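Questions I Keep Getting About Jusura

6 min read 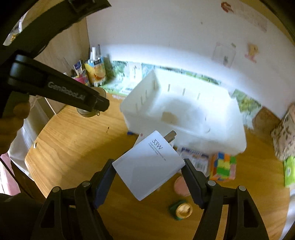 Brostthorpe, September 20, 2022

I've been drawing Jusura, my weekly comic strip about a lighthouse keeper's daughter and the extremely rude heron who lives on her roof, for long enough that my inbox has started asking me the same things over and over. I love the mail, please don't stop! But I answer slowly, so I've put the big ones in one spot. If yours is missing, write to me anyway and I'll add it.

Where can I read it?

New pages go up on my site every week, free, and the whole archive is free too. The print version is a little stapled comic that I put out through Fakden, the small press run by my friend Su-chen Kao. Issue 3 is the newest one. The print issues have the same pages you've seen online plus a backup story you haven't, usually something short and silly with the heron in it.

Do I have to start at the beginning?

Nope. The first stretch is pretty rough (I was still figuring out how to draw boats, and you can tell), so a lot of people jump in at the storm story and go back later. If you like watching somebody slowly learn to draw boats, then by all means start on page one.

How do you say "Jusura"?

Joo-SOOR-ah. I've heard it five different ways at conventions and I answer to all of them. It's the name of the island, by the way, and the girl is called Pim. People mix that up constantly and I only have myself to blame, because I put her face right under the title on every cover.

Who does what?

I write it, pencil it, and ink it. Cheuk-hei Tseng does the colors and the lettering, and if you've ever written to tell me how much you like the fog, that's all Cheuk-hei. I send over a page that says "fog here" in blue pencil and get back something that makes me want to put on a sweater. We've never worked in the same room. It's all files and very long voice messages.

What do you draw with?

Pencil on plain copy paper, then ink on smoother paper over a light box. I use a cheap brush pen for the heron and a nib for everybody else. I've tried going all digital twice and both times I spent the whole week zooming in on one eyebrow. I scan at home and clean things up on the computer, and after that it's out of my hands.

Why was there no page in March?

I moved! I thought I could keep up with a weekly strip while packing up an apartment, and I was wrong. My scanner was in one town and my drawing table was in another, and the box with my nibs didn't show up until the very end. I didn't want to post half-finished pages, so I took the month off. Thank you to everyone who sent soup recipes. I made the one with the dumplings — twice.

How many copies do you print?

We did 200 of the first issue and I was sure I'd be using them as furniture for the rest of my life. They sold out, which I still think is a little bit ridiculous. Su-chen decides the print runs now and she's much braver than I am.

Will the first issue be reprinted?

Yes, but folded into a collection. The plan is a 90-page book with the first three issues, all the backup stories, and some sketchbook stuff. I've redrawn exactly one page, the one where Pim has two left hands. Everything else stays as it was, bad boats included. I don't have a release date yet, and when I do, the mailing list will hear before anybody else.

Will you sign my copy?

Sure! If you order from Fakden, put a note in the order comments and say who it's for. I'll draw a small heron too unless you ask me not to. (One person has asked me not to.) Please double-check the spelling of the name, I can't erase ink.

My order hasn't come. Who do I write to?

Write to Fakden, and include your order number. I don't have the shipping list, so if you write to me I'll just forward it and you'll lose a few days. You can also send a letter the old-fashioned way to P.O. Box 3641 here in Brostthorpe, but please keep that for fan mail and drawings. I go to the box when I remember to.

Can my kid read it?

I think so. There's a shipwreck, and a scary part with an eel, and the heron says "blast" a lot. My niece started at seven and her only complaint was that there weren't enough eels. If your kid is nervous about the dark, maybe read the cave chapter together first.

Can I use your art for my profile picture?

Go ahead, as long as it's just for you and you say who made it somewhere. Please don't put it on shirts or mugs to sell. If you want to use a page in a class or a library newsletter, just ask, I nearly always say yes.

Do you take commissions?

Not at the moment. I'm behind on the book, and every time I open commissions I end up drawing somebody's dog for three weeks. I'll probably open a few spots once the collection goes to the printer, small ink drawings only, and I'll post about it on the site.

Will there ever be a cartoon of it?

No one's asked! If they do, I already know how the heron sounds, and I'm available.

How does it end?

I know how it ends and I've told Cheuk-hei, who was upset with me for a whole afternoon. You've got a long way to go before you need to worry about it. The next story is the one with the ferry, and the first page of that is inked and sitting on my table right now.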